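Gallery: the Flodlow at the repair bench

November 21, 2019

Lucía Gallardo runs the bench at Grondano, a small refurbishing shop that takes in office computers by the pallet and sends most of them back out to schools and clubs. For a while now she has been trying the Flodlow, a bench-top arm and gripper kit from Melnyk, and she was kind enough to let me hang about, ask far too many questions and drink the shop's tea.

I came away really impressed! I had expected a lot of waiting and a lot of swearing, and there was some of both, but there was also a good deal of work that made me put my mug down and lean in.

A bit of background first. The kit comes as an arm, a two-fingered gripper, a small camera for the wrist and a box of mounting bits (Lucía uses perhaps half of the bits, and the rest live in a biscuit tin). The arm bolts to any solid bench. Wayne Gill, who looks after the software side at Grondano, had it moving on the first afternoon and doing something useful by the end of the week. The jobs are kept in a program called Flurnik, where you save each step under a name of your own, so the list on Wayne's screen is full of things like "lid again" and "gently please".

The shop started it off on old Dell desktops, a good choice I think, as so many of them come through the door and the layout soon becomes familiar. Both views come from the wrist camera.
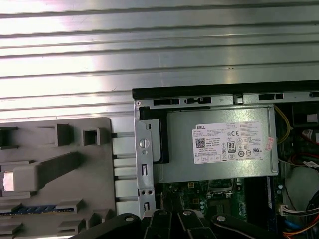
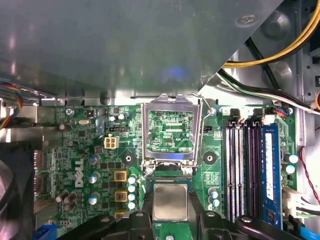
Wrist camera, Dell desktops on the bench: gripper beside the open case in the first, processor between the fingers and the socket frame raised in the second.

The processor job is the one I kept asking about. Lucía told me it took the longest to get right, and that she spent most of July on it with a drawer of dead chips she didn't mind losing. The grip force can be set in very small steps, and she has a page of pencil notes on which setting suits which part. I'd love to see Melnyk print something like that in the manual, which is thin on this side of things and rather fat on safety stickers.

A few other notes from my visit:

The fingers swap with one screw each. Lucía keeps a slim pair for chips and a rubbery pair for lids and side panels.

Shiny metal can bother the camera. Wayne turned one of the bench lamps to face the wall and that cured most of it.

Cables are still a job for people. The arm will hold something out of the way while you do the fiddly part by hand, and I found that oddly companionable to watch.

It is quiet - quieter than the shop radio, anyway.

The log on Wayne's screen stood at 197 saved jobs when I left, 158 of them his and the rest Lucía's. She says hers are better. I'm hoping to go back once they have moved on to laptops, which have smaller screws and a lot more glue, and I'll add new pictures to this page when I do.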